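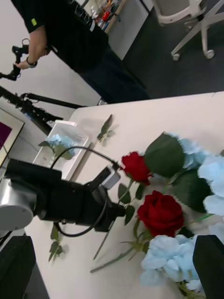
Harkow suspends teleoperated flower handling after gripper fault

Harkow has suspended part of its teleoperated handling work following a fault in which a robot gripper closed without a command from the operator. No injuries were reported. The company said the suspension applies to all tasks in which a person stands within reach of the arm and will remain in place until a revised stop procedure has been approved.

The fault occurred in July during a session on the sorting and placing of artificial flowers, a task used by the company to study the handling of light objects with thin stems. According to a summary released to project partners, the operator had opened the gripper over a stem and was preparing to lower the arm when the fingers closed at full speed. The operator released the handheld controller, but the arm held its last position for up to 4 seconds before the stop signal was registered. Under the company's own rules, the arm must halt at once when the controller is released.

"The closing of the gripper was a nuisance. The delay in stopping was a safety matter, and we have treated it as one," said Blandine Guillot, head of operations at Harkow.

An internal review led by Haris Janevski traced the unexpected closing to a brief loss of contact at the gripper's cable connector. When contact was restored, the gripper restarted and ran its calibration routine, which begins by bringing the fingers together. The review found that the cable could be pulled tight when the wrist was turned close to its limit, and that the connector had no secondary lock.

The delayed stop had a separate cause. A software update had placed the controller's release signal in the same queue as routine status messages from the gripper. The restart produced a large number of these messages, and the stop signal waited behind them. In bench tests carried out after the event, the fault was reproduced in 92 of 100 attempts in which the connector was disturbed by hand.

Harkow has since limited wrist rotation on the affected arms and returned the stop signal to a dedicated channel. Calibration at startup now requires confirmation by the operator. A locking collar for the connector, supplied by Milard, is under test, and each unit must complete 60 hours of operation without a loss of contact before it is released for use.

Nkrumah Ackah, who represents the project partner Abubakari, said the firm had asked for the test results in writing before its staff return to the work area. "We were informed promptly and we have no complaint on that point," he said. "Our staff will go back when the figures support it."

Sessions in which the operator works from outside the reach of the arm are continuing under the existing schedule. Partners with questions about the review may contact Nicanor Barrera in the Harkow safety office.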